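PRESS RELEASE
For immediate use
September 27, 2019

GRUTLEY TOY KITCHEN LIBRARY OPENS ITS DOORS, FAMILIES CAN BORROW BY THE BOX

Grutley. A lending library for play kitchens opens this week in the old wool shop on Stamholm Road. Pots, plates, cups, pretend fruit, small ovens. All of it to take home for 3 weeks at a time, free, no deposit.

The library is run by Vodholm Play, the small charity behind the Saturday stay-and-play in Ngau Street. It has been two winters in the planning. The shelves went up in August, the sign went up on Tuesday, the kettle arrived yesterday.

"Play kitchens are what everyone asks for," says Kazimiera Bielecka, who set the project up. "The big wooden ones cost a lot and take up half the front room, and then the child is six and wants a bike. But the small stuff, the cups and the food, that's what gets played with. So we lend the small stuff. You've got a table at home already, or a windowsill, or an upturned crate. That'll do for the kitchen."

HOW IT WORKS

Join at the counter. Bring something with your address on it. Pick a box, sign the card, take it home. Back in 3 weeks or ring to renew, unless another family is waiting.

Nearly 200 boxes are ready for opening day. Each has a card in the lid listing what ought to be in it. Please check it against the card before you bring it back, and look under the sofa first. Missing pieces are not charged for. Tell us and we will find another strawberry.

Boxes are packed by theme. Breakfast, Picnic, Market Stall, Soup, Birthday Tea. The Breakfast box has proved the most popular with the families who tried things out over the summer, with Soup a suprise second. There is also a Bits and Bobs box for anyone who has a set at home and only wants a few extras, and those go out on the same card.

Larger pieces such as ovens are lent singly, on a separate card. Ask at the desk. They don't fit in the boxes, we did try.

THE SORTING TABLE

Everything that comes in, given or returned, goes on the big white table at the back. Washed first, then sorted, then boxed. Visitors are welcome to watch or to pull up a chair.
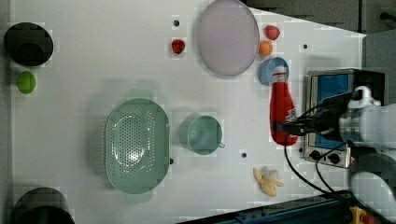
Ketchup, plate, fruit and a small toaster oven on the sorting table, Grutley.

Marlina Tjoa looks after the table and has firm views on it. Round things go in last or they roll. Plates on their edge down the side of the box. Cups nest if they are the same make and jam if they are not, so keep them apart. Bottles lie flat. Anything with a knob gets the knob turned before it goes out, as a stuck knob is the complaint we heard most over the summer.

"Children notice what the grown-ups don't," she says. "We put two cups in a box that had always had three and a boy told us at the door. He was right. I had the third one on my desk with paper clips in it."

Fruit and veg are kept by sort, not by colour. That was argued over for most of an afternoon and may yet change. Bottles and jars have a tray to themselves. The odd ball or brick that turns up in a donated bag goes in the tub by the till, help yourselves.

WHAT FAMILIES SAY

Bukola Okeke borrowed three boxes during the trial with her twins. "We had the Picnic one first and they ate it on the stairs every day. I had a plate of pretend plums for my tea every night for 3 weeks. Then we swapped for Soup and I had soup. Its been lovely to have something new come in and something old go out again, I haven't got the cupboards for it otherwise."

Izzati Lumenta, a childminder in Grutley, has signed up for a group card, which allows 3 boxes at once. She says the mix of ages is the thing. The little ones carry the food about and the older ones run the shop. She would like to see more cups. So would we.

WHAT WE NEED

Cups, as above. Bowls. Colanders and small pans, real ones fine if they are light and have no sharp edges. Pretend bread of any kind, we have hardly any bread. Clean boxes with lids that fit, about the size of a shoe box or a bit over.

No real tins please. No glass, no china. Nothing with a plug on it, even if the plug has been taken off. No magnets small enough to swallow. Soft toys are very kind but we can't take them, try the hospital shop.

Drop off in opening hours only. Do not leave bags on the step, they got rained on twice in August and one went off with the bin lorry.

The library is also after people with a spare morning for washing and sorting. No experience wanted beyond having done the washing up. Tea provided, biscuits on a good day. Speak to Sekar Hartono, who does the rota and will try to give you two mornings.

OPENING DAY

Doors at ten on Saturday, through to four. First 20 families to join get a cloth bag for carrying the box home, printed by the evening class upstairs. There will be a pretend cafe for under-fives in the front window, with menus they can scribble on, and a real cafe for everyone else, cash only. Face painting if the face painter's car is mended.

Prams can come right in, there is a ramp at the side door. Parking is poor, it's market day. The bus stops opposite.

After that the library will be open Wednesdays half nine to twelve and Saturdays ten to one. Closed over Christmas, boxes borrowed in the last week before will be let run on to the new year without a renewal.

"I keep being asked what happens when it's all broken," adds Kazimiera Bielecka. "Then we mend it or we get some more. There's a lot of toy fruit in the lofts round here."

ENDS

Notes for editors

Vodholm Play is a local charity running play sessions in Grutley and Ngau Street. The toy kitchen library is paid for by donations and two jumble sales.

Photographers welcome on opening day from half nine, before the doors. Please ask parents before taking pictures of children, and sign in at the desk.

Interviews: Kazimiera Bielecka or Marlina Tjoa, both at the shop most mornings this week. Ring the shop and let it ring, the phone is in the back.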